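Notebook, Fledora Pediatric Clinic - entry for July
Entered by Hanneke Meijer. Copy to Sem Koster.

Subject: vision screening at school entry, second review of referral slips.

The Indetti chart set was used for all children this month, as agreed after the June meeting. We screened 176 children before the summer closing. Nine were referred to the eye department at Kramer. Slips for all nine were sent the same day and copies are in the gray binder.

Two points need attention before the next intake. The chart distance was measured from the wall in one room and from the edge of the chart stand in the other. The distance is to be measured from the chart face in both rooms, and the floor tape has been moved. Results from the second room will be read again by Sem - no family needs to be called until he has finished.

The parent letter still asks for a reply "within a reasonable time." I propose a fixed date. The printer has 400 copies of the old letter in stock; 300 may be used up as scrap for the waiting room and the rest kept for the files.

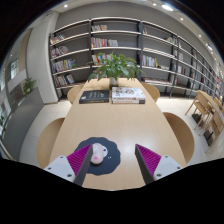

Pornitz, July

The outreach session at Pornitz followed the same order as the clinic sessions: name check, distance chart, near chart, color plates. Children under five were seen first. One child did not wish to cover the left eye and was rebooked without a score. Sem to confirm the new time with the mother.

Open: spare eye patches, small size. Order not yet placed.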